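About Vrabec

Vrabec is a workshop in Hustgate that makes and repairs wooden kitchen racks, stands and drainers for homes, cafes and canteens. We also sell a small range of cups and mugs to go with them.
The mug tree is our oldest product type. A mug tree with three pegs on a round base is shown in the first and third pictures, and a faceted mug in the second.
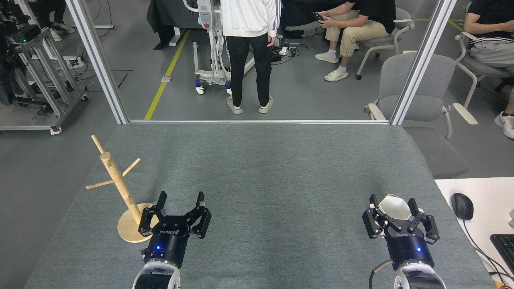
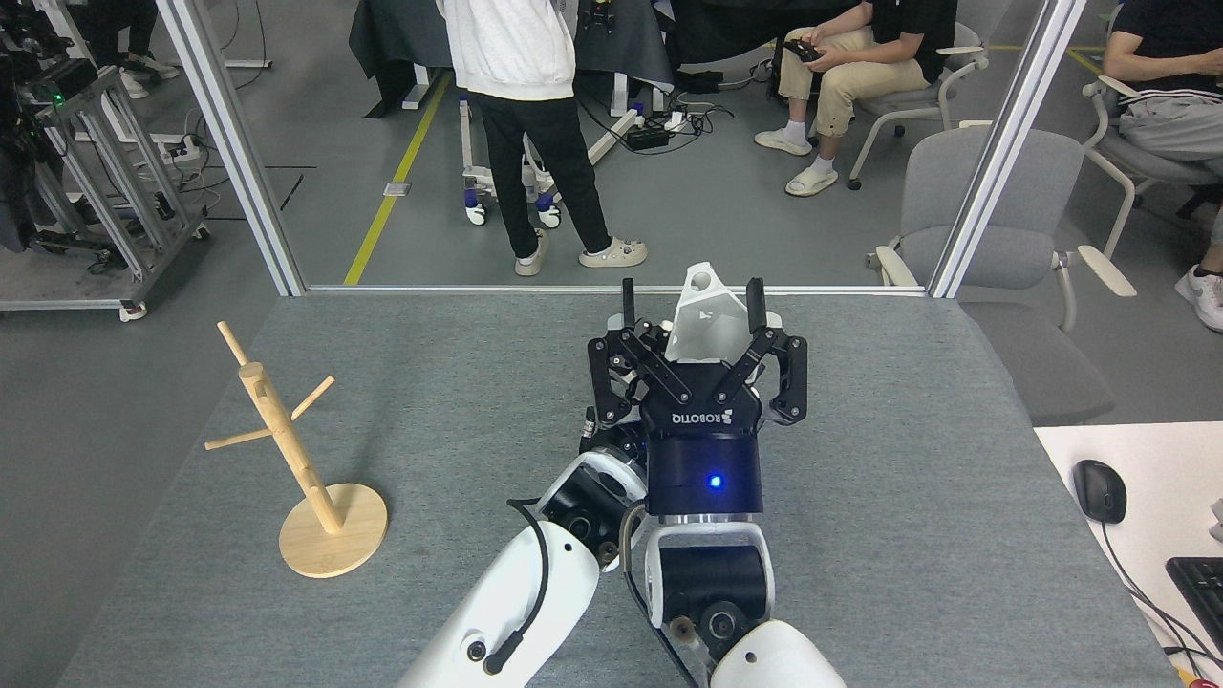
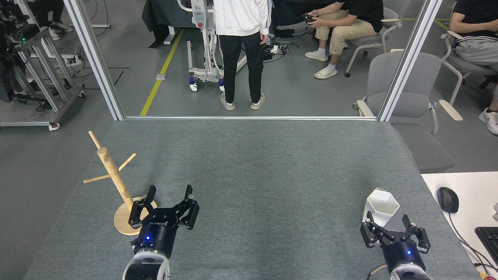

What we make

Our work falls under two product lines. Oston covers freestanding items: mug trees, bottle stands, towel posts and plate racks. Floltadora covers wall-mounted items, mainly peg rails and shelf brackets. Parts are not shared between the lines, apart from the 3-inch peg, and orders that combine both are packed in separate cartons.

Standard Oston pieces are kept in stock. Floltadora rails are cut to order in lengths from 2 to 6 feet. Longer runs are supplied as joined sections with a concealed spline, and the joint position is marked on the drawing sent for approval.

Materials

We use beech and maple for pegs and posts. Bases may be beech, maple or ash, depending on the item. All lumber is kiln dried before delivery and then stored in our own racks until the moisture reading is stable. Boards with knots in the peg area are set aside for bases or returned to the supplier.

The finish is a food-safe oil applied in two coats. We do not offer lacquer. An oiled surface will mark more easily than a lacquered one, but it can be sanded and recoated at home without stripping. Customers who want an unfinished piece should say so on the order form, as the oil cannot be removed completely afterward.

Joints and loading

Pegs are turned with a slight taper at the shoulder and glued into drilled sockets. The socket angle is set by a jig and varies by model. A steeper angle holds the handle closer to the post and suits narrow mugs. A shallower angle gives more room for wide cups but moves the load outward, and the base diameter is increased to match.

Sample pieces from each batch are loaded on one side only and left on a level surface. If the base lifts, the batch is held. Peg pull-out is checked separately on offcuts from the same boards.

Repairs

We repair our own products and most similar pieces by other makers. Common jobs are broken pegs, split bases and loose posts. A replacement peg is turned to the diameter of the old one and will usually be lighter in color until the wood ages. Send the broken part if you still have it — even a short stub lets us measure the taper.

Repairs to our own pieces are free of charge for 90 days after delivery. Beyond that period we quote before starting work. Pieces that have been through a dishwasher are accepted, but we cannot guarantee that a warped base will sit flat again.

Visiting and ordering

The Hustgate counter is open on weekday mornings for collections and repair drop-offs. Finished stock can be seen there, along with finish samples for each wood. Trade orders should be sent in writing with quantities and a delivery address. The workshop closes for machine maintenance in November, and orders received during the closure are scheduled after reopening.

Page last revised Fri 23 February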